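Home | News | Minutes | Drivers | Contact

Ristelach Cab Drivers' Circle – Minutes, September meeting

I took the notes again, so blame me for the spelling. We got going at 8 in the back room at Soser, with Howard Ellwood in the chair.

1. Last minutes
Read and passed. Marek Hubáček wanted it put down that he never agreed to wash the shared car, so there it is!

2. Night rank on Brirnska Street
We went back and forth on this one for ages. The city wants to move us to the far side of the bridge, and I said my regulars won't walk that far after a late shift. Howard will write and ask for a trial first.

3. Radio fees
Going up to 42 a month. Lots of groaning (mine included). Marek asked if part-timers could pay half – put off until next time.

4. Repair fund
We have 2,000 in it, and 400 of that goes to the new meter for the shared car. All in favor.

5. Winter coats and blankets
I'm collecting for the drivers' shelter again. Quilted things are best, any color, and please check the pockets before you hand them over.
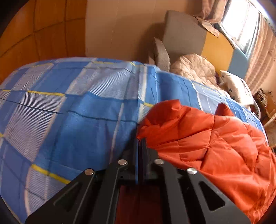
6. Any other business
Marek has a set of snow tires going cheap. Howard is still looking for his thermos. We wrapped up and I drove two people home, no charge.

Related items
- August minutes
- Rank map and hours
- So you want to drive nights?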